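Pricing a two-arm bench for cable sorting

I have been putting together the numbers for a two-arm bench, and the spreadsheet has reached the point where it needs explaining, mostly to me. The task it has to serve is narrow. A mixed pile of cables, adapters and leads goes on a table, and the arms separate it into single items that can be picked up and put in a bin. There is no conveyor and no fixed part position. I treat the pile as the worst case and budget from there.

The first draft had one arm in it. That draft was wrong. One arm can pull on a cable, but with nothing holding the rest of the pile the whole knot travels with it. A fixed clamp costs very little and I did price one, from Tovar. A clamp holds whatever you put in it, and then something has to move the pile to the clamp, so the second arm came back into the budget within a week.
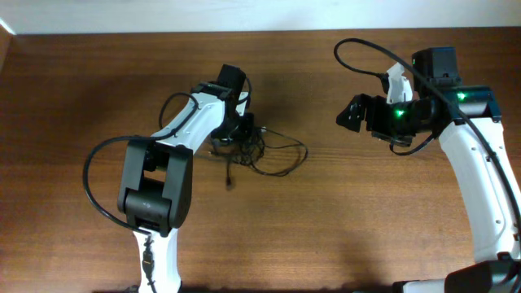 Reach should be settled before payload. Cables weigh next to nothing and any small arm will lift them. What matters is how much of the tabletop both grippers can get to at the same time, because that shared area is where all of the two-handed work gets done. Wovach and Zilar both publish a reach figure for a single arm and neither publishes the overlap for a pair. I drew it on paper at 1:10 with a compass. With the bases set too far apart the overlap shrinks to a thin lens. Set too close, the elbows get in each other's way. Leave base spacing adjustable until you have run the real task, and put slotted mounting plates in the order instead of drilled ones. Mine added two lines to the quote and very little to the total.

The other item I had missed was external cable routing. If power and signal for the gripper run along the outside of the arm, they need slack at every joint, and slack is something that can catch. Budget for clips, sleeving and one spare harness per arm. Rarnham sells the harness as a service part only, so it does not appear on the ordinary price list. You have to ask for it by name.

Grippers next. I compared three kinds of finger surface: smooth hard plastic, a soft molded pad, and a rough textured pad. For thin round cable I would pay for the textured pad and treat it as a consumable. It should be on the yearly line with the belts and filters. The arm quote usually includes one set, which makes the first year look cheaper than the second.

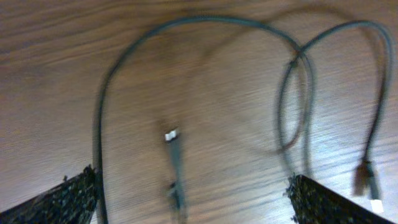 Page last changed: June. Corrected the camera line and the running total.

Cameras were where my first total was furthest off. I had allowed for one overhead camera and nothing at the wrists. An overhead view tells you where the pile is. It is much less use for deciding which strand passes over which, and it loses the part you want as soon as a gripper moves above it. So the revised sheet has one overhead camera and one at each wrist, with mounts, leads and a hub that can carry all of them at full rate. The hub was missing from the first version as well.

When comparing wrist cameras, ask about exposure time before resolution. A thin lead seen from a moving wrist will smear at a long exposure, and extra pixels do nothing for that. The fix is more light or a slower arm. A slower arm is free on the purchase order and expensive afterward. More light is cheap, but it needs to be diffuse. A shiny tabletop under a bare lamp gives you a washed-out patch, and black cable next to a washed-out patch is hard to expose for. I put two diffused panels on the list and a matte mat on the optional list.

The total for everything except the arms and the computer now stands at 3706 dollars. The first draft had it at 2000. Most of the difference is cameras, lighting and mounts, and the rest is spares. 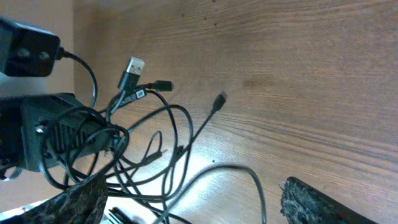 The test material also needs a line, even if the figure in it is close to zero. I would write down what goes into the pile before asking any supplier for a demonstration. Ours is specified as a mix: power adapters, USB-A leads, micro-USB leads, and long plain cable with nothing on the end worth gripping. The proportions change the result a good deal. A bundle of equal cables is mostly a loop problem. Once adapters are in it there are heavy lumps on the ends, and a pull that would free a plain lead can drag a lump into the knot and tighten it. A supplier who demonstrates with three clean leads has demonstrated something else.

My acceptance test is written into the order. Ten piles, made up to the written mix, dropped on the table without arranging. The arms get a fixed time on each. We record how many items come out singly and how many times a person has to reach in. I have not set a pass mark for the second number yet. Zilar accepted the test as written. Wovach wanted the piles photographed and agreed in advance, and I declined that.

Remaining items, not yet priced: a guard or light curtain for the open side of the bench, an emergency stop each operator can reach, and a week of somebody's time for calibration. The last is usually left out of budgets like this one. I have entered it at the normal day rate and will adjust it after the first arm is mounted.
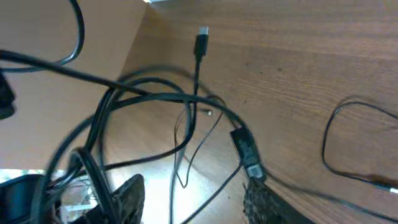
Comment from Marginal Bench: I'd move the calibration week above the line and then double it. We bought a pair of arms on a sheet much like yours and the hardware came in on budget. The labor did not. Every time a wrist camera got knocked we were back to recalibrating, and each one took half a day until we had proper locating pins on the mounts. Price the pins. Also ask whether the finger pads can be bought singly, because ours wore unevenly and we kept throwing out good ones.

Reply: Pins added, both wrists. Rarnham sells the pads in pairs only. I have asked Tovar for a quote on singles and will change the sheet when it comes in.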